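Subject: Re: [hisbridge-table] Serving bowls for the September supper, and who washes what
From: Griet Mulder
To: hisbridge-table list

Dear all,

Thank you, Bernadette, for your long message. I read it two times, to be sure that I answer the right things. I keep your text where I need it and I cut the rest.

Bernadette Kowalczyk wrote:
> Before we talk about the menu again I would like us to decide on
> the dishes. Last year we had 83 people at the tables and we
> borrowed bowls from four different kitchens. It took me two
> evenings to return them, and one lid from Ans is still missing.
> My proposal is that we stop borrowing and buy one set, all the
> same, that stays in the cupboard at Hisbridge.
>
> My second question is about the soup. If we serve it from the
> big pots again, people stand in line for a very long time and the
> last ones get it cold. Could we put bowls on the tables and let
> people serve themselves?
>
> Third, please can somebody say what budget we have. I have heard
> two different numbers.

I start with the third question, because it decides the other two. The budget is 2000 for the whole evening. The second number that you heard was probably from the year before, when the hall was not free of charge. From this money Godfrey has already paid the bread and the deposit for the tablecloths. I do not have the receipt for the tablecloths yet. Godfrey, if you read this, please send it to me or put it in the blue envelope.

About buying one set. I agree with the idea, but I am careful with the timing. I asked the price at Claeys for their plain white serving bowls, the medium size. They are good bowls, heavy, and they can go in a hot oven. If we want one for each table and a few more for the salad, we need 40, and then we have not much left for vegetables. So I would buy a part this year and a part next year. The shop told me that this model stays in their catalog, but I have heard this promise before from other shops, and I would not build a plan on it.

Femke suggested privately to me that we look at the secondhand store in Reria. I went there in the afternoon with my sister. They have many deep plates and almost no serving bowls, and what they have is mixed. For a family this is charming. For a supper where six people must stack things fast in a small kitchen, it is not so practical. Bowls with different shapes do not stack, and then they stand everywhere, also on the radiator, as we all remember.

Shape is in fact my main point. Round bowls look nice on a round table, but they waste space in the cupboard and in the dishwasher. I made a test at home with paper cut in the right size, and on one shelf of the Hisbridge cupboard there is place for many more rectangular ones. Sloped sides are also easier with a big spoon, you can get the last beans out of the corner. Only the rim must be comfortable to hold. If the rim is too thin, it hurts the fingers when the bowl is full and warm, and people put it down too quickly.
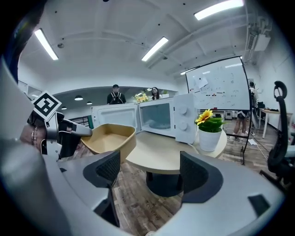

A tan rectangular bowl with sloped sides, by the round table.

I do not say that we must have this color. Ans prefers white, because the beet salad looks better in it, and she is the one who makes the beet salad. I only ask that we choose one shape and stay with it.

Now the soup. I am for bowls on the tables, with one condition. The soup must go out in two rounds. In the first round each table gets a bowl that is filled halfway, and when this is empty someone comes to bring the second. A full bowl of soup is heavy, and we have several guests who cannot pass it safely to the neighbor. Also, half a bowl is finished before it becomes cold, so the problem from Bernadette is solved without buying warmers. For the soup itself I would keep the lentil recipe. Last year I wrote here that it had too much cumin, and I still think so. Half of the cumin is enough.

For those who were not there last time, the order in the kitchen was like this, and I think it worked well:

The bread is cut at four and covered with cloths.
The salads are mixed at five, dressing apart.
The soup goes on low heat at half past four and is stirred every ten minutes, also when it looks fine.
The first dishes are washed while the main course is on the tables.

The last line is the one where we failed. We waited with washing until the dessert, and then there was no free surface to put the cakes. I would like two people who do only this. I can be one. I do not like to make speeches, so for me it is a good place during the thank-you part.

About the lid of Ans: I think I have seen it. There is a glass lid on the top shelf in the small storage room, behind the box with candles. It has a Kumik sticker on the knob. Ans, can it be yours? I did not take it down, because the ladder was not there.

A few small things still:

Bernadette, can you ask the two families who said "maybe" if it is now yes or no? I need it for the bread.

Femke offered to write the names of the dishes on cards, with the allergens. Please send her your ingredients, complete, also the bouillon cubes. Celery is in almost all of them and people forget this.

If anyone is against the rectangular bowls, please write it to the list and not only to me. I will wait one week, and then I go to Claeys to order the first part.

With kind regards,
Griet Mulder

P.S. The cupboard key now hangs inside the door of the fuse box. Please hang it back there and do not take it home in your coat. I did this myself in spring, so I know how easily it happens.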